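Zonerow perception and tooling sync, Gondemthorpe site
Minutes, April

Present: Griet Brouwer (chair), Griet Van Loon (notes), Halász

1. Previous actions
The Kiltemix importer now rejects episodes with missing timestamps. Closed.

2. Marker tracking
Van Loon reran the pose solver on the washroom counter set, 482 episodes. Tracking drops out in 33 of them. Most of the dropouts come when one gripper blocks the marker on the other. Halász wants the solver to carry the last good pose forward for short gaps and flag anything longer. Brouwer agreed, provided the flag ends up in the episode header and not in a separate log.

Handheld grippers with printed markers, at the counter:

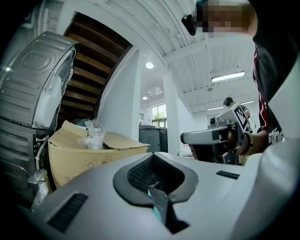
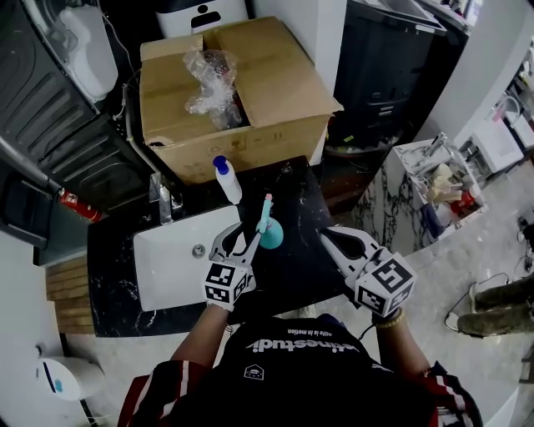

3. Time sync
Offset between head and gripper streams is still up to 40 ms on long takes. Halász thinks it is clock drift and will fit a slope per episode in place of the single offset. Van Loon asked that the old values be kept for comparison. Agreed.

4. Labeling tool
The viewer crashes when a clip passes 1185 frames. Cause is the thumbnail cache. Brouwer has a patch, not reviewed yet. Until it is merged, split long clips by hand.

5. Actions
Van Loon: gap handling and header flag
Halász: slope fit, rerun on the same set
Brouwer: get cache patch reviewed, update the importer notes

Planner interface held over to the next meeting.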